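Equipment and Suppliers > Textile Handling > Trial of the Reterance two-arm folding station: request for comment

Posted by: r_jires
Our service processes workwear and staff shirts for three municipal sites. We have been offered the Reterance folding station on a trial basis, with the option to purchase at the end of October. The package consists of two arms, the rail, remote support and a subscription to the folding software. Members with experience of this product, or of the comparable station from Taltel, are invited to comment before we respond to the supplier. I am chiefly interested in garments that arrive crumpled. Our present semi-automatic line requires an operator to lay each shirt flat, and that is the labor we wish to reduce.
Rozália Jireš

Posted by: o_isah
We evaluated the Reterance station at our Oller site last year. The sales material states that garments may be presented in any condition. In our trial this held for T-shirts and light cotton. It did not hold for lined jackets, which were set aside for hand folding.
The terms of support were satisfactory. Calls placed before 4 p.m. were answered the same day.

Posted by: ragnvald_e
I would advise caution. A trial conducted by the supplier's own staff says little about daily operation. We ran 2,000 garments through our unit over the trial period, and 316 of them required an operator to step in. The supplier regarded this as acceptable. Our management did not, and the unit was returned.

Posted by: o_isah
With respect to the previous post, the figure depends on what was counted. Did your 316 include garments that were folded but rejected on appearance?

Posted by: ragnvald_e
It did. A shirt that must be folded again by hand has required an operator, and I see no reason to record it otherwise.

Posted by: k_olaniyan
I am responsible for equipment assessment at Adeyemi and we are at present working with this station. Two views of the work are attached for the benefit of the original poster.

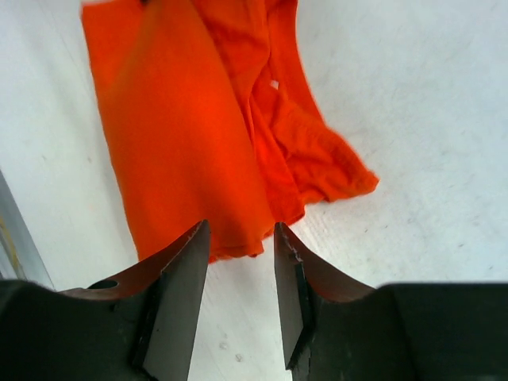
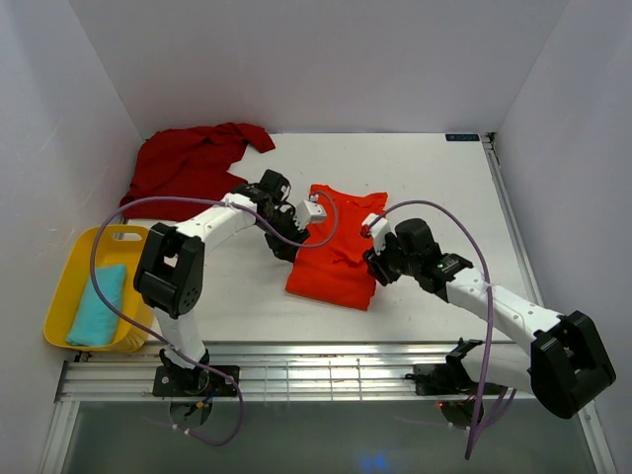

Our assessment is confined to short-sleeved shirts and similar items, and we have no opinion to offer on jackets. The question that occupied us longest was the layout of the table. In the wider view the yellow basket stands at the left edge, close to the left arm, and a purple cable passes just beside it. Any purchaser who intends to use a larger basket should raise cable routing with the supplier before the rail is fixed. We would also recommend that the condition of the finger pads be entered in the maintenance log. The close view shows small chipped and worn patches near the tips, and we have asked Reterance to state in writing at what point pads are to be replaced and at whose expense. No answer has been received to date.
Kayode Olaniyan

Posted by: ida_rothe
The pads are treated as consumables under our agreement and are invoiced separately. Members should read the schedule of parts attached to the contract, as the monthly fee does not cover them.
I do not share Mr. Engström's conclusion. Our unit completed 647 shirts out of a batch of 900 without assistance in its first month, a poorer result than his, and we kept it. The remaining shirts were handled by a member of staff who was already stationed at the next table. Whether the station is worth having depends on who is standing nearby and what else they have to do.

Posted by: ragnvald_e
Ms. Rothe's arrangement presumes that such a person is available. In our building the folding area is not staffed in the evening, and those were the hours we had hoped to cover. I maintain that the supplier should publish intervention figures by garment type.

Posted by: ida_rothe
On the publication of figures I agree entirely.

Posted by: r_jires
I thank all members for their replies. Mr. Olaniyan, may I ask whether the table and walls were furnished by Reterance or by your own workshop? Our quotation lists the rail but makes no mention of an enclosure.

Posted by: k_olaniyan
Our workshop furnished both. Reterance supplied a drawing with the recommended dimensions, and I suggest that you request the same.

Posted by: r_jires
The drawing has been requested. I have also asked for the schedule of parts and for a trial carried out by our own operators, including one evening shift. No comparison with Taltel has been offered so far, and I would still welcome one.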